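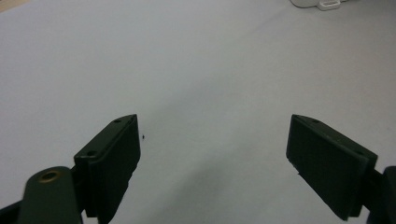

I have come round, late in life, to covering the table. My grandmother covered hers with whatever was clean, a cloth or a length of paper off the roll, and for years I thought this was fussiness, the sort of thing people did when they had one good table and expected to be buried with it. Now I do the same before almost every job, whether it's sorting buttons, mending a lamp or writing out labels for the jam in July, and I would like to speak up for the habit.

It has to be white, to my mind. I have tried the patterned cloths, and they are cheerful enough at supper, but drop a small screw on a field of blue flowers and you may as well have dropped it in the garden. On white you see everything – the snipped end of a thread, a crumb, a single dark speck of who knows what that you would never have noticed on bare wood. My wife says this is exactly why she dislikes it. She would like to be able to have a crumb in peace, and I do see her point (she is not the one hunting for screws).

Gilles Tanguy, who had the repair bench behind the hardware store when we lived on Mudau Street, laid fresh paper for each job and folded the old sheet up with the sweepings inside it. I used to think it was wasteful, and one afternoon I told him so. He showed me the roll, which was as thick as a fence post, and said it had cost him 8 dollars and he was still on the first one. Then he went back to somebody's clock. I have thought about that roll more often than I've thought about many things that cost me a good deal more.

Cloth or paper is a question I go back and forth on. Cloth is kinder to the wrists and quieter when you set down a pair of pliers, and you can shake it out over the back step and use it again. Paper lies flatter, at least for the first half hour, and you can write on it. I draw little circles and put the parts in them in the order they came off, with a note beside each, and when the phone rings I can walk away without losing my place. You can't do that to a good tablecloth, or you can do it only once.

What I won't do anymore is iron for it. There was a time when I wanted the whole thing smooth as a plate, and I'd stand there pressing out the fold lines with my palm while the job sat waiting. A few creases do no harm. They catch the light a little toward evening, and a round bead will sometimes settle against one and stay put, which saves me getting down on the floor.

I know there are mats for this. My nephew gave me one, a rubbery gray thing with a grid on it and molded trays along one side, and over 300 people had written in to praise it. I used it for a month. It smelled, it curled, and the trays were always the wrong size for what I had. It is under the boots by the door now and doing very well there.

So I keep the roll in the pantry, next to the flour, and two old sheets in the drawer below. Before I start anything, I clear the cups away, spread one or the other out to the corners, and go find my glasses.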